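首页 > 乐器评测 > 木管 > 竖笛
评测 教程 曲谱 二手 论坛

Sareck 中音竖笛,吹了两个月的感想

先交代一下背景:我吹竖笛是半路出家,小时候学校发的那种高音塑料笛不算。去年十一月开始跟着网上的教程重新学,先是高音,后来嫌太尖,家里人也嫌(主要是家里人嫌),就动了换中音的念头。挑来挑去选了 Sareck 的这支梨木中音,巴洛克指法,三节式,从 Zikby 上买的,135 欧,运费另算。到手到现在两个月,每天晚上吹一会儿,觉得可以写点东西了。

先说声音。这支笛子低音区真的好听!最低的 F 我以前在塑料笛上总是吹得发虚,气稍微大一点就翻上去,这支稳得多,气慢慢送进去,声音是暖的,有点毛边,但毛得舒服。中音区也不错,吹慢板特别享受。问题出在高音区,高音 E 往上就开始挑人了,拇指孔开多少非常敏感,多一点嘶,少一点闷。我一开始以为是自己手的问题,后来发邮件问了 Grażyna Sowa,就是我上过两次网课的那位老师,她让我录了一段音阶发过去,回复很短:“拇指少动,舌头轻一点,笛子没坏。”行吧,那就是我的问题,练了两个星期确实好多了。不过我还是觉得同价位的塑料高端款在高音区更好伺候,这话我也跟她说了,她没反对。

音准方面,标的是 A=442,我拿调音器对过,冷的时候偏低,捂热了之后基本都在。有两个音需要留神:一个是中音区的升 C,容易偏高;另一个是降 B,用标准指法略低,我现在习惯把右手无名指松开一点点来补。跟别人合奏的话建议提前把头节放怀里捂一会儿,别嫌傻,很管用。

手感。我的手不大,右手小指够最低那组双孔有点吃力,好在尾节可以转,往外拧一点就舒服了。孔边打磨得挺圆,不硌手。表面上了一层哑光的油,拿着不滑,但是会留指纹,深色的地方看得更清楚一些。整支笛子比我想的轻,吹半个多小时大拇指也不酸,所以我一直没装附送的那个拇指托,它现在还躺在盒子里。

说到盒子就要吐槽了。配的是个布袋加硬纸盒,这个价位给个硬壳盒不过分吧?布袋里面的隔层是缝死的,三节塞进去刚刚好,通条就没地方放了,我只能把通条插在旁边,拉链拉起来鼓一块。后来我另买了 Kaczmarczyk 的硬盒,内衬稍微改了一下能放进去。软木膏倒是给得大方,一小管够用很久。接口一开始偏紧,抹了几次膏,转着装,别硬掰,现在松紧正合适。

新木笛要养,这个老生常谈了。说明书上写头一周每天别超过十分钟,我老实照做,第二周加到二十分钟,再慢慢往上加。吹完一定拆开擦,气道不要拿布捅,用手掌堵住窗口往外吹一下就行。堵水的情况有,冬天比较明显,我吹到第三首左右就开始发闷,在气道里滴了点防堵水的液体以后改善不少。上油我到现在一共上了 2 次,用的杏仁油,晾了一整夜才装回去。

拿来对比的是 Didbridge 的入门款枫木中音,我在朋友那儿吹过几次。Didbridge 那支更响、更直,出声容易,适合在教室里吹,可是音色有点平,低音没什么味道。Sareck 这支更挑气息,但是吹顺了以后真的舍不得放下。要是主要吹泰勒曼、洛耶那些小奏鸣曲,我会选 Sareck;要是带小朋友上大课,选 Didbridge 或者干脆塑料的,省心。

打分的话,音色 9 分,音准 8 分,高音区 6 分,包装 4 分。客服倒是挺快,我问过尾节能不能单配,当天下午就回了,说可以,价格要另问。下一步想试试他们家的次中音,不过得先攒钱,也得先把手上这本练习曲吹完。
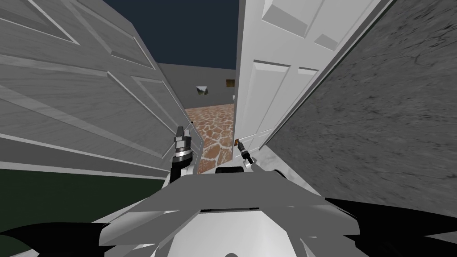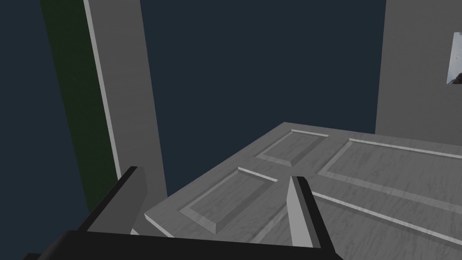
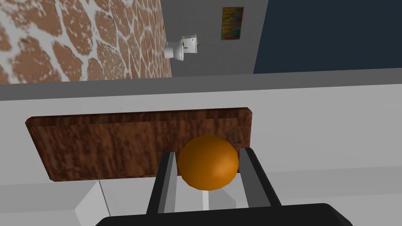
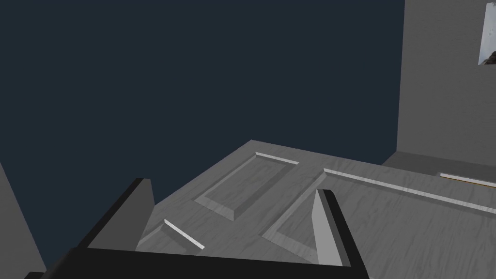

配图为三维渲染画面,第三张里有一只橙色的球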